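Sperling Open Day

The Sperling Open Day is a public demonstration of robotic handling held each September at the Sperling works in Dilladum. It is organised by Clanderico, a maker of grippers and control software for light assembly, and is open without charge to schools, trade visitors and residents of the town. The event consists of fixed demonstration stations, a guided tour of the test hall and a short programme of talks.

History

The open day grew out of a private showing given to buyers when the test hall was completed. Clanderico opened the second showing to the public after requests from local colleges, and attendance in that year reached 3,000. The format was revised in a notice dated 06/02/2018, which replaced the single large display with separate stations and brought in timed entry. Attendance under the revised format has risen to more than 4,000.

Layout

The test hall holds 12 stations, arranged along two aisles. Each station has one arm, one table and one operator. Low barriers stand between the tables and the public, and an emergency stop is fitted at each end of every barrier. Arms run at reduced speed while visitors are in the hall. The loading bay and the paint room are closed during the event.

Talks are given in the canteen, which seats 100. Subjects have included gripper wear, joint calibration and the cost of small-batch automation.

Demonstrations

Most stations show a single task repeated through the day. The tasks are chosen to be understood without prior knowledge and use ordinary goods.

Pen handling is the longest-running demonstration. An arm with a two-finger gripper picks up capped marker pens from a white tabletop and holds them upright before placing them in a rack. The pens are laid out by hand between runs, at differing angles, and the arm's position is corrected from a small camera at the wrist. The grip must be firm enough to stop the barrel turning and light enough to leave the printing unmarked. Grip force is set by the operator at the start of each session.

Other stations have shown the folding of cartons, the sorting of washers by diameter and the insertion of fuses into a holder. A station at which visitors steered an arm with a hand control was added at the same time as timed entry. It is limited to one person at a time, and children must be accompanied.

Software

All stations run Rallelon, the control package developed by Clanderico for its own arms. During the open day a screen beside each table shows the current step, the finger opening and the measured force. Faults are cleared by the operator in view of the public, and the task is restarted from its first step.

Access

Entry is by timed ticket, issued at the Dilladum gate. The hall is on one level. Flash photography is not allowed near the stations, as it can disturb the wrist cameras.
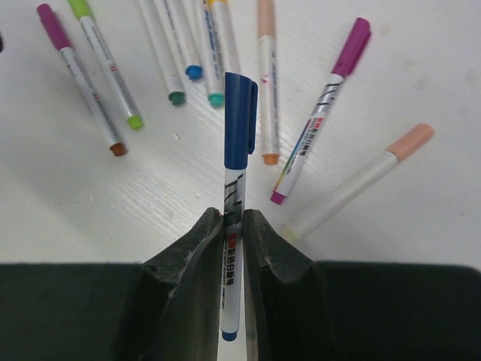 What happens at a station when a fault occurs during the open day?

The operator clears the fault in view of the public and restarts the task from its first step.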